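Questions about renting a room at Endby House

We receive many of the same questions by mail, so we put the answers on this page. If your question is missing, please write to us through the contact form. We read all messages, but in December the reply can be slow.

What kind of rooms do you have?
We have single rooms and double rooms, all on the upper floors. Every room has a bed, a desk, a chair and a closet with a lock. The kitchen and the bathrooms are shared with the other guests on the same floor.

How long can I stay?
The shortest stay is three nights. The longest is six months, and after this you have to make a new request. We do not promise the same room for the second period.

At what time can I come in?
The reception is open until 6 in the evening. If you arrive later, please tell us one day before, and we will send you the code for the key box. The box hangs next to the side door on Mathebula Street – not at the main entrance, where many guests look first.

Is there a deposit?
Yes. It is 25 percent of the first month, or one night for short stays. You get it back to the same card within 14 days after you leave, if the room is clean and the key is returned.

May I receive visitors?
During the day, of course. Visitors who want to sleep here must be registered at the reception and pay the guest price. The double rooms allow this, the single rooms do not.

Can I wash my clothes in the house?
The washing machines are in the basement. They take tokens, which you can buy at the reception. Please do not use the machines after 10 in the evening, because the rooms above hear everything.
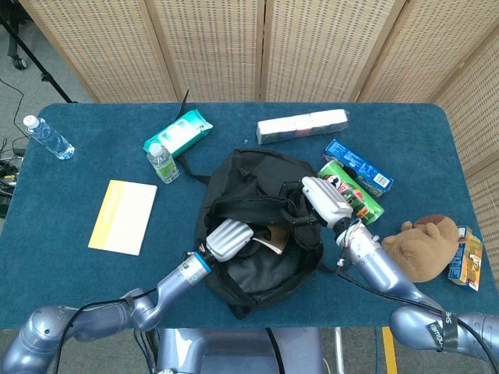 Where can I leave my bag after check-out?
The luggage room behind the reception is free on the day you leave. Please take money and documents with you – the room is locked, but we cannot be responsible for them.

How do I come from the station?
Take the bus in direction Rilport and get off at Hulisitz Square. From there it is a short walk up the hill. A taxi is also possible, but in the morning the traffic is heavy and the bus is often faster.

Who do I ask if something in my room is broken?
Write it in the book at the reception or send a message to Demetrius Brannigan, the house manager. For water or electricity problems at night, call the number on the inside of your door.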